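Tips for teaching an arm household jobs by remote (doors, kitchen, the rest)

Running list. Added to whenever something annoys me enough. Most of it is for driving the gripper in the simulated house before you record anything you mean to keep. Some of it works for hand guiding a real arm too, marked where it does.

Before you start

Warm up. Two throwaway runs, don't save them. Your hands need to remember which way is up on the controller, especially after lunch.

Set the speed down to 40 percent. You will want to turn it up. Don't, not for doors.

Write the task on a sticky note in plain words. "Open the brown door" is fine. "Door practice" is not, you'll drift and end up doing three different things in one session.

Check the start pose. Same family of start poses every time but not the exact same one, nudge it a bit. If every run begins in one spot, the arm learns the spot.

Clear the log folder. Full disk halfway thru a good run, happened to me in March, lost the lot.

Round doorknobs

Most people come at a knob straight on and fast. Slow down a hand's width out and look at where the fingers are pointing, not where the wrist is.

Wrist view is the one to trust up close. The room view is good for getting to the door and then it's useless, the arm blocks everything.

Coming in low is OK. Get the fingertips just under the knob, stop, then line up.
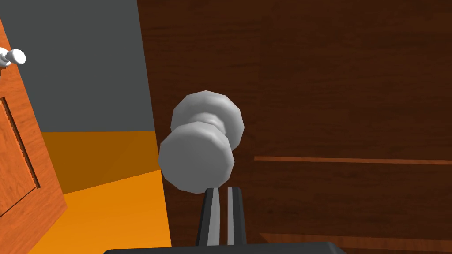

Stopping at the knob

Stop means hands off the stick for a beat. Count of one. A long pause is bad, the arm will learn to hang around doing nothing. Trim anything over 2 seconds.

Open the fingers early. Opening them when you're already touching pushes the knob or skids off it.

Fingers go either side of the grip, past the widest part, then close. Pinching the rim slips. Same on a real knob, worse if it's polished.

Turn from the wrist. If you swing the whole arm to turn a knob you'll drag it off center and the grip goes.

Got it wrong? Back off a little and try again in the same run. Keep a few of those. An arm that has only seen perfect grabs has no idea what to do after a bad one. Not more than one in five or so, though.

Two doors near each other: say in the note which one. Color is easiest. Brown door, orange door. "Left door" changes as soon as you turn.

Pulling and pushing

Let the door tell you the curve. Pull a bit, let the arm follow round, pull a bit more. A straight yank fights the hinge.

Don't let go at the first crack. Get it open far enough for the arm to go through, then release, then back away along the way you came in.

Hand guiding a real arm: hold it above the wrist, not by the fingers. Your own hand in the camera view spoils the recording and you won't notice til later.

Kitchen and living space runs

When you tip the wrist the whole view tips with it. Walls go diagonal, floor goes missing. First few times you'll overcorrect and make it worse.

Pick one thing on the wall with straight sides and use it as your level. A picture is good. Tiles are good too, follow the rows. Bring it back square slowly and then carry on with the job.

If you're really lost, let the gripper hang open and empty while you sort the view out. No closing, no reaching. A grab made at a bad tilt nearly always gets binned anyway.
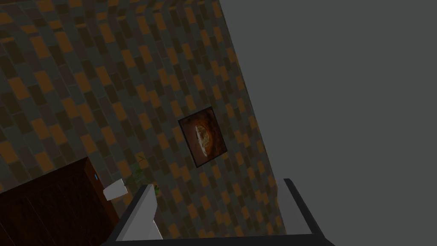 Wrist well over, fingers open. Use the picture and the tile rows to get level again.

Small stuff near big stuff: come in from the side with the most room. Anything leafy, give it extra space, one finger will cover it and then you can't tell what you're about to hit.

Plain gray walls give you nothing to steer by. Keep something with a pattern in view whenever you can, even if the route is longer.

Dark wood corners are easy to clip. Check the room view before moving sideways.

Naming and saving

Task, room, run number. Nothing clever. Maksym Yatsenko used to name his after what he'd had for lunch and we're still sorting them out.

Save the failures in their own folder. Don't delete. You'll want them when you're trying to work out why it keeps missing.

Write down the controller you used. We've got the Waneleo sticks and the older Latlow glove, and runs from the two don't feel alike. Don't mix them in one batch unless you've labeled them.

How many

For one door, one knob, 40 good runs is where I start training. Fewer and it only works from dead ahead.

13 in a sitting, then get up. After that mine get sloppy, the turns go jerky and I start skipping the stop. Yours may be different, check by watching your last one next to your first.

Change something every few runs. Start angle, how far open the door gets. Don't change it all at once.

Watch back at double speed before you call it done. Jerks show up much better fast.

Odds and ends

Rest your elbows on the table. Shaky arms make shaky runs.

Headphones off if someone else is in the room with a real arm running. You need to hear them say stop.

Spare batteries for the sticks go in the drawer under the monitor. Put the dead ones in the tin, NOT back in the drawer.

Drawer handle tips still to come, need to redo my notes on those.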